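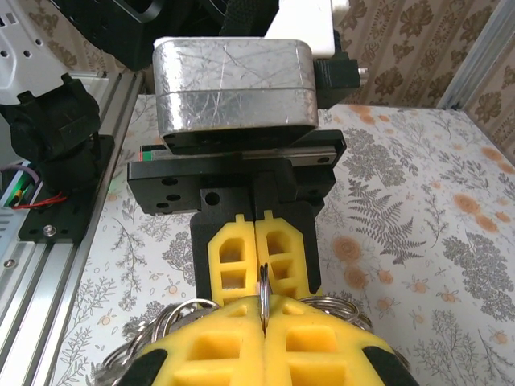 Key rings held above the white floral cloth

Split rings: how do you all store them, and how many is too many?

yamuna_s
Posted 2020-06-22

Hello everyone, and thank you to the kind folks who answered my zipper question last October (the pouch is still holding up, by the way!). Today it's key rings. I've been making fabric key fobs for the craft table at my sister's shop, and what started as one little packet of rings has grown into a real tangle. I bought a bag of 626 because the price per ring dropped so much, and I have used 114 of them so far, which leaves me with more steel loops than I know what to do with.

My trouble is that they cling to each other. I pour a few onto the tablecloth, reach for one, and up comes a whole bunch, all slid inside one another like a school of fish. I work on a cloth because the bare table is slippery and the rings skate right off onto the floor, and I'm fond of that floral one, it was my aunt's. But I do wonder if the cloth is part of the problem. Do you keep yours in a jar, on a string, on a hook? And does anyone have a good way of opening them that doesn't cost me a thumbnail every evening?

Yamuna Sastry

bobbinbox
Oh, I love the cloth! My grandmother had one very much in that spirit, white with flowers, and it came out for every sewing job in the house. I would keep it exactly where it is.

For storage I thread mine onto a long shower curtain hook, the kind that snaps shut. It takes an evening in front of the television to load them all up, but after that you just unsnap it and slide off as many as you want. The nice thing is they can't get inside each other when they're all on the one loop.

Vignesh Kurup
I'm going to disagree a little with bobbinbox, in a friendly way. I did the hook for a couple of years when I was making keychains for our hiking club, and what I found is that you spend more time threading than you ever save. A shallow tray is plenty. Spread the rings out flat, one layer, and give the tray a gentle shake before you start. Deep jars are the worst thing you can do, they pack down and you end up fishing.

On the cloth, I'd put something smooth on top of it. A dinner plate, a baking sheet, whatever you have. I have seen cheap rings with a sharp cut end pull threads out of a nice fabric, and I'd hate for that to happen to your aunt's. If yours are finished smoothly you may be fine, so run one between your fingers and see.

bobbinbox
Two years of it and you never warmed to the hook, Vignesh? I find the threading restful! But I take the point about the cloth. I pulled a thread in a linen runner once and I still look at it every time I set the table.

quiltinghazel
Coming in on the thumbnail question, as nobody has answered that yet and it's the one I feel strongly about. Get yourself a pair of split ring pliers. Mine are from Daseo and they have one jaw with a little bent tip that slips between the coils and holds them apart while you slide your webbing or your clasp on. I put off buying them for ages, thinking a butter knife would do, and the butter knife did do, but it also did my knuckle.

If you don't want to spend the money, a staple remover works on the medium rings. It's too clumsy for the tiny ones and not strong enough for the big heavy ones.

yamuna_s
A staple remover! I have one in the drawer with the birthday candles. I'll try it tonight.

Vignesh, I felt a few of the rings as you said, and most are smooth, but I found a couple with a rough end, so the cloth is getting a baking sheet on top for now. It isn't as pretty, I will admit.

Vignesh Kurup
Put the rough ones aside and touch the ends with a nail file. Takes a few seconds each. And I'd do the sorting before you make up another batch of fobs, so they don't end up on somebody's keys in a good coat pocket.

tallpinecrafts
I have 8 little drawers in one of those Zidordale cabinets meant for screws, and I sort rings by size, clasps by color, and so on. It looks wonderful and I'm very proud of it, but for everyday work I still dump a handful in a saucer, so make of that what you will. My last order was 491 rings, and the saucer has never let me down.

quiltinghazel
A saucer is only a small tray, so I think that's a point for Vignesh – sorry, bobbinbox!

bobbinbox
I shall go on threading mine regardless. Yamuna, do let us see the fobs when you've got some finished, I'd love to know what fabrics you're using.

yamuna_s
Mostly quilting scraps, and some green canvas left over from a tote bag. I'll start a new thread once the next few are sewn up. The staple remover is working nicely on the medium ones so far, hazel, thank you!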